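**工单 3933 | 布置间长桌,粉色毡布起皱 + 中间发白**

状态:处理中
报修:前台转来的
跟进:我(Cuvano 二楼),Bart Claeys 远程看
优先级:中,周日前要用

---

**问题**

长桌上那块浅粉毡布,铺上去就不平。中间一片发白,像反光又像磨过。左边还有一块灰灰的,不确定是脏还是影子。前沿老往下滑,盖不匀,桌边那条深蓝绿的时露时不露。

布是 Veseck 的,八月换的,之前那块深灰的没这毛病。

**已知情况**

- 布尺寸没问题,量过,长边够
- 桌面是平的,水平尺放了两处都OK
- 后面的黑色褶帘没动过
- 灯没换,Skellis 的顶灯,原来就那几盏

---

**记录**

**周四 9:20**
先把桌子清了,东西全挪到推车上。布掀起来看背面,有折痕,应该是从箱子里拿出来就直接铺了,没挂。问了一圈,说“赶时间”。行吧。

**9:45**
挂烫机走了一遍。只敢离远一点喷,标签上写不能直接压。折痕淡了大半,横的那两道还在。
发白那块没变化。

**10:10**
粘毛滚筒,整块滚一遍,滚了10张纸。灰毛不少,还有饼干渣。左边那块灰的滚完好像浅了一点点?也可能是我站的位置不一样。拍了发给 Bart。

**10:30**
Bart 回:
> 先别洗。把顶灯关掉一半再看,如果白的那片跟着变,就是毛向 + 光,不是掉色。

**10:40**
关了靠窗帘那排。白的那片确实暗下去了,但没全消。手反着捋一下,颜色深了,再顺着捋又浅回来。所以大部份是毛向的问题。布被人从中间往两头抹过,毛倒向不一样。

左边灰的:关灯以后也跟着变,先当影子处理。不洗。

**11:05**
用软刷从左往右一个方向刷,刷了两遍。好多了。中间还是偏亮一点,能接受。

**11:30**
前沿打滑。下面垫了防滑网,裁了 700 mm 一段,左中右各一段。拽了拽,不跑了。
胶带不要用!!上次有人用双面胶,桌面上那圈胶印我抠了一下午。

**13:15**
吃完饭回来布又皱了,右半边。有人把箱子放上去又拖下来。已经在群里说了,箱子放地上,或者放推车,别往布上拖。

**13:40**
重新拉平,右边补刷一遍。等半小时看会不会回弹。

**14:15**
没回弹。还有点软皱,近看能看出来,远看还行。毡就是这样,Bart 说 Benavides 那边用的同款也这样,别追求绷得跟桌球台似的。

---

**顺带:桌上的零食**

这个不是一张单里的事,但都在桌上就一起记了。

有人反馈“饼干都压坏了,能不能换”。看了:

- 那袋曲奇(橙白棕包装)角有点瘪,没打开看里面。先留着
- 浅蓝绿色那个零食包装皱成一团,一直没人收。里面有没有东西不确定,问到人再扔
- 苏打饼那盒,蓝侧边、印日文的,上面贴了白标签。标签别撕,仓库要对号(124 那一栏)
- 牛皮纸封面的线圈本,谁的??没写名字。压在布上时间长了会有印,认领一下 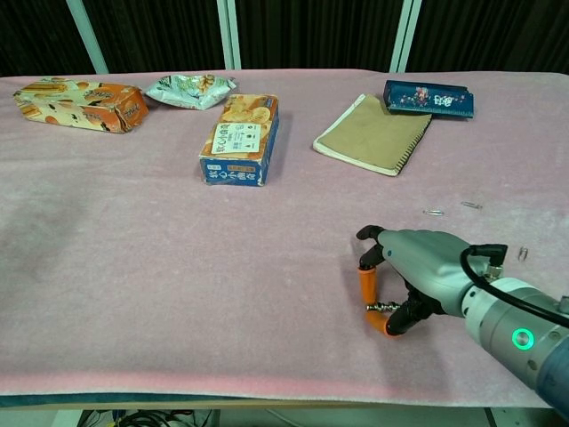

摆放的话求各位轻拿轻放,拿起来再挪,不要贴着布推。一推毛就倒,我又得刷。吃的最好都归到一头,渣掉下来也好滚。湿杯子不要直接放,毡吸水,干了有圈。

**15:50**
Bart 问要不要申请换一块厚的。我的意见:先不换。厚的收纳更麻烦,柜子放不下,折了还是有痕。与其换布不如弄个卷筒,卷着存。问了 Cuvano 库房,有闲的纸筒,长度够不够明天去量。

**16:20**
前台又来问白的那块是不是漂白水。不是。上面写了,毛向。没人用过漂白水,保洁也确认了,她们那天没进这间。

---

**现在的处理**

1. 用前:软刷从左往右,一个方向,两遍
2. 起皱:挂烫,离远喷,不压
3. 打滑:检查三段防滑网还在不在
4. 收的时候:卷,不折。纸筒到之前先搭在椅背上,粉面朝里

**没解决的**

- [ ] 横折痕,还剩两道浅的,周日前再烫一次
- [ ] 左边那块灰,换个时间段再看一眼,下午的光跟上午不一样
- [ ] 纸筒尺寸
- [ ] 线圈本失主
- [ ] 皱的那包,收不收
- [ ] 给 Veseck 写邮件问能不能卷着发货,不要折。Bart 写还是我写?

**回复(Bart,16:45)**
> 我写。你把标签拍一张给我,批号那行要清楚。灰的那块如果明天还在,同一位置,就用湿布点一下边角试试,别擦中间。单子先别关。

收到。标签拍了,已发。单子挂着,明早先去量纸筒再更新。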